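Notebook, Trastano project (student manipulation group)
November, afternoon session, entry continues from the gripper calibration pages
Present: me, A. Xavier, Halilović (until 4:00)

Status coming in

The tidy-up task is still the one we are entering for the Josteo student challenge. The task as written in the rules: pick up a piece of litter from the floor next to a bin, open the bin, put the litter in, leave the bin upright with the lid shut. No marks for speed unless the bin is still standing at the end. The policy we trained last month on tabletop data gets to the litter and grasps it in most runs, then pushes the lid with the back of the fingers and tips the bin over. Anderson thinks it is a data problem. I think it is partly a data problem and partly that the lid contact is outside anything the wrist controller was tuned for. We agreed to work on the data first, as it does not need the arm.

Dataset

Merged set after cleaning is 2370 clips. Trimmed idle time at the start and end of each clip with the hand velocity threshold. The threshold was too high in the old script and was eating the approach phase when the demonstrator moved slowly, so I lowered it and reran everything from the raw files. Old trimmed files are in the archive folder, do not train on them.

Labels per clip are now: reach, grasp, lid contact, release, retreat. Lid contact used to be folded into release. Splitting it was Halilović's suggestion and it makes the failure easier to find in the plots. Clips where the segment order is ambiguous are marked U and left out of the training split. A grasp next to the bin and a retrieval out of the bin look the same for several frames if you start in the middle, so do not label from a single frame. Scrub backward first.

Hand tracking

Biltel tracker, head view, default settings except for the smoothing window. Problems seen today:

Left hand flat on the lid. Tracker is fine on the wrist but fingertips jitter when the fingers are spread and moving. Motion blur is the likely cause. Shorter exposure would help, at the cost of noise.

Right hand in a pinch. Thumb and index are usually good. The other fingers get guessed when they are behind the palm. We only use thumb, index and wrist for retargeting, so I am ignoring this for now.

Glossy lid. The depth estimate has holes along the bright streak. Interpolating across the hole gives a dent in the lid surface and the retargeted contact point then sits below the real surface. This would make the arm press too hard. Switched to fitting a smooth patch to the lid from the pixels outside the streak. Better on the clips I checked, not yet run on the full set.

Polished floor. Ceiling light reflections are picked up as small round objects by the litter detector. Added a filter: a candidate whose estimated position slides along the floor when the head moves gets dropped. Dirt specks on pale tile also come up as candidates but at very low confidence, so raising the cutoff is enough.

Dark and pale tiles. The floor plane fit drifts when the view is mostly dark tile, probably too few features. The fit is good when the edge of a pale stripe is in view. Could use the stripe edges directly. Parked.

Retargeting

Mapped left hand to left arm and right hand to right arm with no mirroring. Ran 2 clips through in simulation. In the first, the left gripper comes down on the lid and stays there while the right gripper approaches from the side. Bin stays upright. In the second the left wrist hits a joint limit before contact because the demonstrator's reach goes almost straight down in front of the feet. The robot has no comfortable pose there. Options are to shift the whole trajectory forward of the base or to reject clips below a certain reach angle. Shifting is less wasteful. Anderson will write it.

Note for the paper writeup: the interesting part is that the left hand does something with the bin at all. Our tabletop data was almost all single-handed and the policy learned to leave the left arm parked. I expect roughly 2 training runs before we can tell whether the new clips change that.

Reference view for the label guide

Add to the guide under "lid contact, hard case". Left hand on the curved lid, right hand holding the crumpled brown wad beside the bin. From this frame alone release and retrieval cannot be separated, so the label comes from the neighboring frames. Bin mask should include the taupe body rim and the white lid as 2 parts, split on the thin dark seam. The yellow mesh and the chair go in as background obstacles. 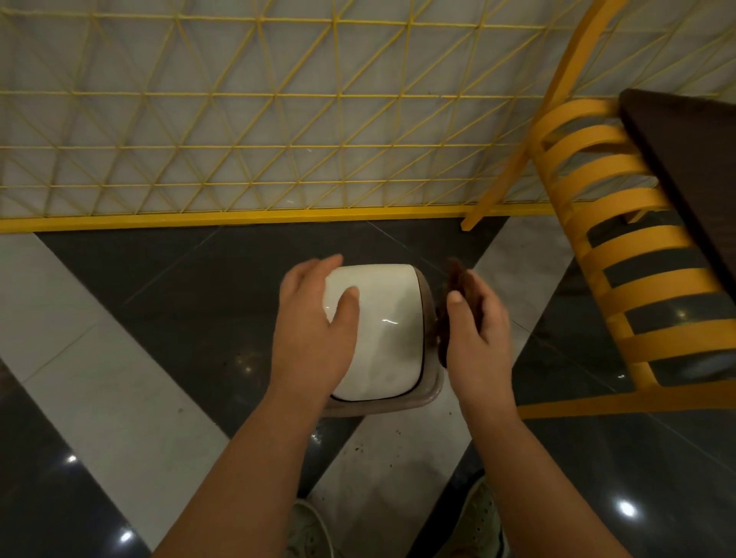 Next session

Run the lid patch fit on the full set and compare contact heights.
Anderson: forward shift in retargeting, then rerun the clip that hit the joint limit.
Ask Halilović for the exposure settings before anyone collects more.
Write up the U label rule for the guide.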